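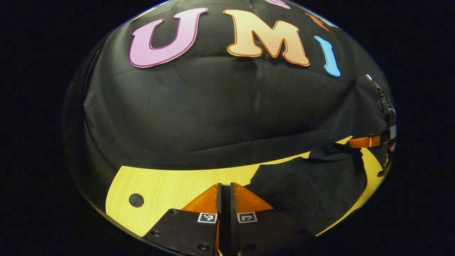

Session 3 of our course was a visit, so these notes are for students who could not come and for those who came but did not write anything down. We went to the open day of Watura, where two demonstrators showed how a task is taught to a robot with grippers held in the hand. The word UMI in big colored letters on the black backdrop is short for Universal Manipulation Interface, and you should know this term for the March test. The person holds the gripper, does the task, and the camera on the gripper records it. The lens is very wide, therefore the straight edge of a table becomes a curve.

Course home | Notes | Readings | Lab rules

Reading time: 3 minutes

What to look at first

Look at the fingers. They are orange, shaped like a triangle, and each one carries a black pad on the inner side. The small black-and-white squares near the pads are markers. From their position in the picture the software can calculate how far the fingers are open. Please compare this with the Kuipers gripper in our lab, where the opening is read from the motor.

The cloth task

The task of the day was folding a black cloth on a table. Cloth is a difficult object, as we said in the lecture: it has no fixed shape, and after each touch it lies differently. One gripper can pull up a fold, but to place the fold well you normally want a second one. The demonstrators worked slowly and said that a calm movement gives better data than a fast one.

Indrek Zariņš, who led the visit, told us that their cloth set has 728 recordings, and 478 of them were kept after checking. The others were removed, mostly for the reason that a hand covered the lens or the tracking was lost. I find this a useful number to remember when you plan your own project – you will throw away more than you expect.

Questions for your report

Why is black cloth on a light table easier for the camera than black cloth on a black table? What information is lost when the person feels the cloth through the gripper but the camera does not? Write one page. Groups which chose the Presteck feeder as their topic may answer the second question only.

Recent items
Notes 14: Suction cups and thin sheets
Visit report: the Zaner packing line
Lab rules, updated 29/12/2022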